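Wednesday, workshop notebook
Stone cleaner trial, day one

The Droltix rep left two bottles of sealer and a sheet that says one coat lasts "for years." No test method given, no number of years, nothing on what it was put on. I'm writing down what we do so that we at least have something better than the sheet.

Samples
Offcuts from the Carkton job, all from the same slab, cut to 100 mm squares. Finished with 800 grit on the top face, left as sawn underneath. Half get Droltix, the rest get the old Correia stuff we've been using. One bare piece as a control, which the rep seemed to think was unnecessary. I don't.

Stains
Coffee, red wine, olive oil, lemon juice. Drops go on with the same pipette, sit for 8 hours, then wipe with a damp cloth. Lemon is the one I care about. A sealer won't stop acid from etching a polished face, whatever the label hints, and I expect every square to show a dull ring.

Dark patterned tops are a poor place to judge any of this. With brown ground and pale veins running all over, a faint ring disappears into the pattern, and people go home happy with a finish that isn't doing much. I suspect half the good reviews come from tops like that. 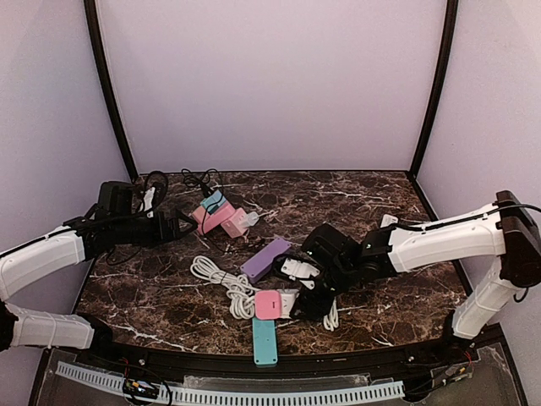 Reading the results
Look at each square under the side lamp, from low down, both directions. Score before checking the label on the back. If two of us disagree, write both scores and leave it.

Weight check: dry squares on the scale before sealing, again after 32 hours under water. Tindadik scale drifts if the door is open, so shut it -- last time's numbers were junk and I'm not reusing them.

Still open
Cure time. The bottle says one thing and the sheet says another. Going with the longer one. Also need to ask whether the second coat is meant to go on before or after buffing. Order no more of it until the lemon squares are scored.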